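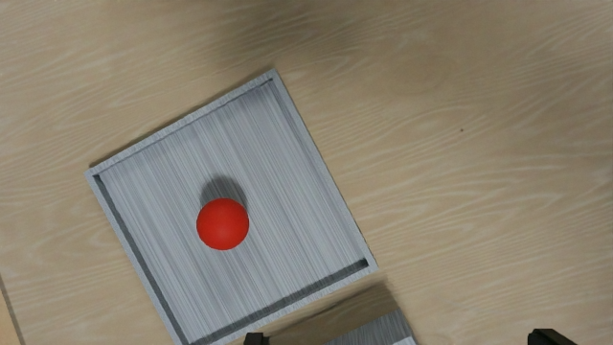

About Stekance

Welcome, and thank you for stopping by! We are Stekance, a small family business on the harbor side of Jurport, and for most of our lives we have been making oils, soaps and waxes for wood that gets used every day. Kitchen tables, mostly, and floors, and stair treads, and the occasional church pew when somebody's aunt asks nicely.

We get a lot of letters asking how it all began, so let us try to tell it properly.

How we started

The business began in a rented garage behind a bakery, with two burners and a secondhand pot that was far too large for either of them. Our grandparents had been refinishing tables for neighbors and could not find an oil they liked. Everything in the stores either dried like a sheet of plastic or stayed sticky until Easter. So they began cooking their own, and gave it away in jam jars at first, and then people came back with the empty jars and some money, which was a very nice surprise for everyone involved.

That first oil is still on our shelf. It is called Mokero, after the street the garage was on, and the recipe has changed only once, when the old supplier of pine resin closed its doors and we had to go looking for a new one (a long winter, with a great many test boards leaning against every wall in the house).

We moved to our present building 40 years ago. It used to store rope, and on damp mornings in the back room it still smells a little of it.

What we make now

Mokero oil comes in clear, pale and dark. Clear is the one most people want for a table. Pale keeps light woods like ash and maple from going yellow, and it's the one we use in our own kitchens. Dark is lovely on old oak, but please try it on the underside first!

Next to it we make a plain floor soap, a beeswax polish and a scrubbing paste for water rings. The soap has no perfume in it. We tried lavender one summer and half our customers loved it and the other half wrote to us, at some length, and so we went back to plain.

We cook in small batches. A full pot fills 800 cans, and then it rests for 5 weeks before we label anything. This does mean we sometimes run out, especially in December, when it seems the whole county decides the dining table needs doing before the relatives arrive. If something is marked as resting in the store, it really is just sitting in the back room getting ready, and it will come.
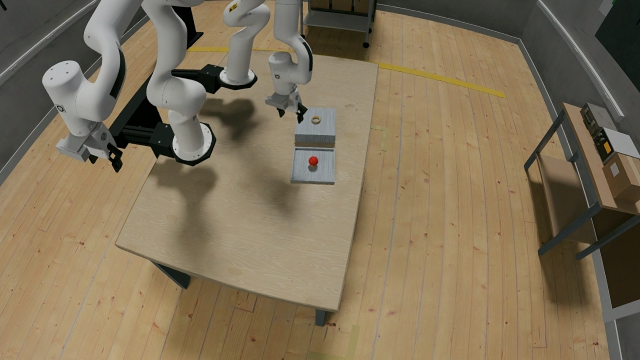

Pale wood on the table and planks on the floor.

The Niazi workshop

A few years ago we took over the Niazi workshop across the yard when its owners retired. They had been repairing chairs and tables in Jurport for longer than we had been cooking oil, and we had been sending customers back and forth over the cobbles all that time, so it felt like marrying into a family we already had supper with. Repairs still go in through the Niazi door, and we kept the name and the green sign. Bring your wobbly chair! If it's a big piece, call first so that we can clear some floor.

The workshop also holds our evening classes, which start at 6:30 and run until people stop talking. You'll learn to sand, oil and look after a tabletop, and there is soup. Bring a piece of wood from home if you have one, and wear something you don't mind spoiling.

How we like to work

We answer the phone ourselves. We'd like you to buy one small can and see how far it goes before you buy a big one, as a little oil rubbed in well does more good than a lot left standing. Empty Mokero cans can come back to the store, where we clean and refill them at a lower price, and yes, we still take jam jars.

Visiting us

Our store is the low brick building at the end of the harbor road, with parking in the yard. Mornings are quiet and a good time for long questions. The coffee pot is by the register, so help yourself.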